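Flimine Fee Billing for Advisory Firms

Flimine calculates, checks and files advisory fees for firms that bill on assets under management. It reads custodian position files, applies the fee schedule on record for each household and produces a debit file plus a client statement. Flimine is sold by Skavatent as a yearly license and runs in a browser.

Fee schedules
Schedules can be flat, tiered or blended. Each schedule holds up to 12 breakpoints. Householding is set at the account level, so a trust account can count toward a household's breakpoint and still be billed on its own terms. Billing in advance and in arrears are both supported, with proration by calendar day for accounts opened or closed during the period.

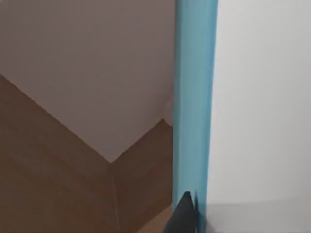
Client statements are generated as PDF files, one per household, and list the billable value, the schedule applied, any exclusions and the amount due. Page colors are set once per firm. The Nasution theme uses a medium brown for the header band and a pale pinkish gray for the page. Text is black in all themes and prints legibly in grayscale.

Exclusions and credits
Cash, single positions or whole asset classes can be excluded from the billable value. Each exclusion has a start date, an end date and a note field. Credits carry forward until used - they are never netted against a different household.

Review before release
A billing run stays in draft until a second user approves it. The exceptions list flags missing prices, negative balances and any fee that differs from the prior period by more than the limit the firm has set. Approved runs are locked. Corrections go into an adjustment run with its own log entry.

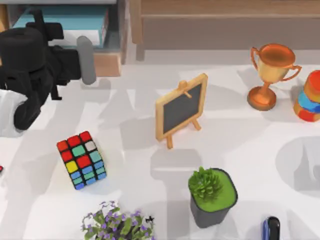

The log records the user, the time and the old and new value for each change, and can be exported as a CSV file for an examiner or outside compliance consultant.

Editions
Flimine Base: up to 359 accounts, 89 dollars a month, billed yearly
Flimine Plus: no account limit, 19 report templates, price on request
Sendwood connector: imports household records from the Sendwood client database, included with Plus

Setup
Schedules are loaded from a spreadsheet template. One past quarter is run in parallel before the first live run.

Sales: Lakmal Sivakumar
Data conversion: Eilif Skjelbred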